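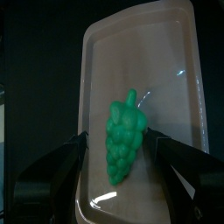
4.2 How reviewers write about spectacle and performance

We turn now to the part of the study that gave us the most pleasure and, it must be said, the most trouble. Our collection holds 1,723 film reviews gathered from the archives of two entertainment sites, Duteter and Famatum, and every one of them deals with a big-budget science fiction or fantasy release. Our starting hunch was a simple one: that when a reviewer is let down by the story, he or she will go looking for somebody in the cast to praise. Anyone who reads a lot of reviews will have met this move many times over, but we could find very little work that had tried to pin it down.

To get a feel for the material before coding it all, two of us sat down with a sample of 100 reviews and read them aloud to each other over several long afternoons (a habit we warmly recommend, since the tone of a review is so much easier to hear than to see). From those readings we drew up 5 labels for what a paragraph was mainly doing: plot summary, effects, acting, comparison with the source material, and verdict. Paragraphs that seemed to do two jobs at once were given the label of whichever job came last, following the practice set out in the Ashby guidelines. We had some lively disagreements over this rule, and we still feel that it treats comparison a bit unfairly, as reviewers so often tuck a fond memory of the book or comic into the front half of a sentence about something else.

The pattern we had hoped to find was there, though it was messier than we expected. In the mixed reviews, praise for an actor tended to come right after the harshest passage about the script, and it was often the warmest writing in the whole piece. Famatum's reviewers did this more freely than Duteter's, whose house style asks for the verdict early and leaves less room for a change of heart. Outright pans were a different matter. In 14 of them the acting was not mentioned at all, and the effects took nearly all of the blame.

Figure 4. Toy grapes in a shallow tray, between two black gripper fingers.

We would be a little careful about reading too much into the gap between the two sites. Erley, the smaller archive we used for our pilot, had no fixed house style, and its mixed reviews fell somewhere in the middle. We return to the question of length limits in Section 5.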